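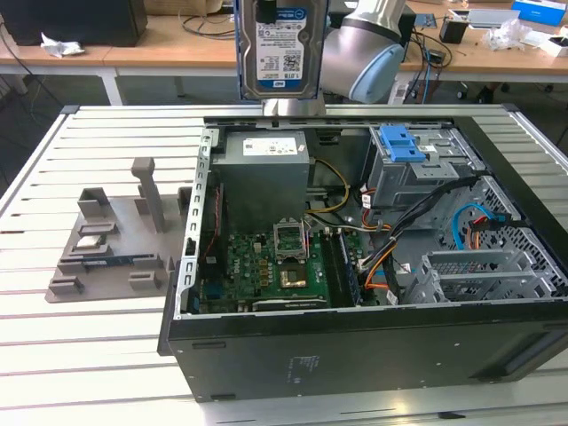

Dulidham Walking Club – Route Planning Team

How to plan a two-day walk from Gridholm to the coast

The path from Gridholm to Pikport follows the river for most of the first day, then climbs to open moorland and drops to the sea. It can be walked in either direction. These notes assume you start inland.

1. Choose your month. July has the longest opening hours at the river campsite, but it fills up early. May is quieter and the lower meadows can still be soft.

2. Book the overnight stop. The village of Jadoon is the only place with beds near the halfway point. Call the guesthouse before you book transportation, and ask for a late supper if you expect to arrive after 7 p.m.

3. Mark the route. Copy the turns onto a paper map as well as your phone. There is no signal in the gorge for some 2 miles.

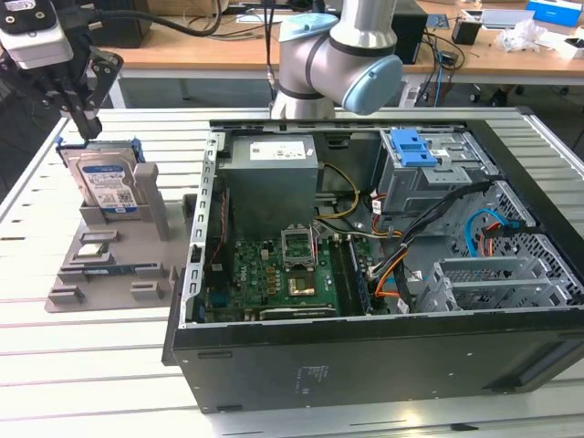 4. Load the route file at home. The file covers the whole path, including the side trail to the waterfall, and it works in most map programs. Viorica Softić keeps the master copy and corrects it when a gate or bridge moves. If your desktop is opened up with no processor in the socket, like the Dell board in the picture, use the computer at the library and print the sheets there.

5. Plan the climb. The high point is 1,287 feet, and the last 300 feet are steep. Fill your bottles at the chapel tap before you start up. In fog, stay on the stone track and skip the ridge.

6. Arrange the return. Bus 97 leaves Pikport harbor at 4:40 p.m. and stops in Gridholm. The stop is opposite the fish market – the one by the church is no longer used.

Send path closures and corrections to Subira Ndung'u, with the nearest map reference if you have it.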